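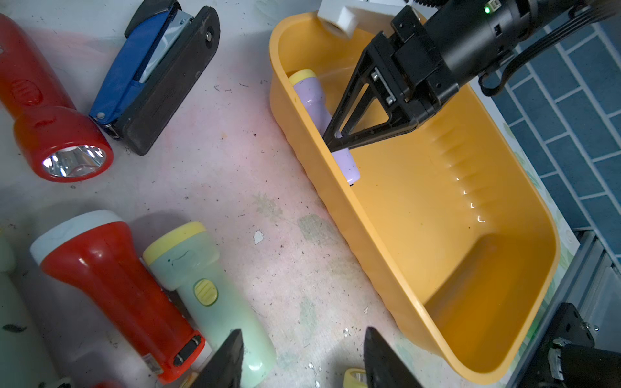
懐中電灯は家に一つあれば足りると思っていた、とイスマイル・ラフルーさんは言います。でも停電の夜、その一つがどの引き出しにあるか分からなかったそうです。

ラークデール地区の集会所で6月、家で使っていない懐中電灯と文房具を持ち寄る会がありました。主催は地区の住民グループ「アシュール」です。午前中の2時間で、およそ106点の品物が受付に届きました。懐中電灯のほかに、ホチキスやはさみもありました。

品物は机の上で種類ごとに分けて、懐中電灯はプラスチックの容器に入れます。入れる前にスイッチを押して、光るかどうかを確かめます。光らないものは電池を新しくして、もう一度試します。それでも光らない懐中電灯が8本あり、隣の町グロークゲートの修理教室に送ることになりました。

ホチキスは開いて、古い針が中に詰まっていないかを見ます。文房具は放課後の学習室で使う予定です。

点検が終わった懐中電灯は、集会所の入口の棚に置かれます。地区に住んでいる人は、一家族に2本まで無料で借りることができます。返す日は決まっていませんが、借りるときにノートに名前を書いてください。電池は各自で用意をお願いします。

品物の受付は今月の終わりまで続きます。液が漏れた電池が入っているものは受け取れませんので、家を出る前にふたを開けて、中を見てくださいとのことです。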